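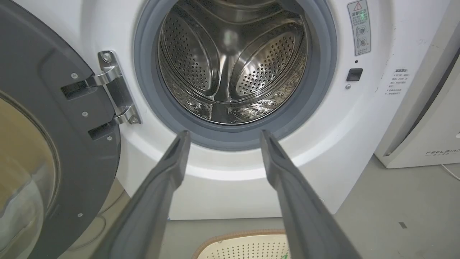 *Door open, drum empty.*

# Tying a drop-shot rig for canal perch

I fished Trotstead canal for years with nothing fancier than a float and a worm, and I still love that, but the drop-shot has taken over my evenings since May. It's cheap, it's light to carry, and perch go absolutely mad for it! If you can tie one knot you can be fishing this in ten minutes.

## What you need

- A light spinning rod, six to seven feet
- A small reel with thin braid
- A spool of 6 lb fluorocarbon for the leader
- Size 8 hooks with a straight eye
- Drop-shot weights, 5 g and 7 g
- Two-inch soft lures (I use the Entili minnow in a natural brown, and a bright one for murky days)

## Tying the rig

1. Cut a metre and a half of fluorocarbon and join it to your braid. A double uni knot is fine.
2. Double the leader a good way down from the join, push the loop through the hook eye and tie a loose overhand knot.
3. Pass the hook through the end of the loop, wet everything and pull it down slowly. You've just tied a palomar, the best knot in fishing if you ask me.
4. Leave a long tag end. Feed it back through the eye from the point side, so the hook stands out from the line with its point facing up.
5. Clip your weight to the tag end, a foot below the hook. Trim what's left over.
6. Nick the lure through the nose, just once. It should wobble when you breathe on it.

If the hook hangs down limp, you've gone through the eye from the wrong side. Pull the tag out and feed it back the other way. I still do this at least once a trip, usually when the light's going.

## Fishing it

Drop it down the near shelf first. So many people cast straight to the far bank and walk right over the fish! Let the weight touch bottom, tighten up until you can feel it, then shake the rod tip gently while the weight stays put. Count to five with no movement at all. That pause is when most of my bites come, a lovely double tap and then a proper thump.

No bites after a dozen drops? Move three paces along and start again. On Trotstead I begin at bridge 62 and work towards the moored boats, and the shady side of each hull gets a bit of extra time.

## Small changes worth trying

- Shorten the gap to six inches when it's cold and the fish are hugging the bottom.
- Go up to 7 g in a side wind. Feeling the weight matters more than finesse.
- Swap the lure for half a lobworm if they're plucking at the tail. It feels like cheating and it's brilliant fun.

Crush your barbs, keep a wet net handy, and mind the dorsal spines when you unhook. My best so far went back at dusk, still bristling, and I was tying on a fresh leader before the ripples had gone.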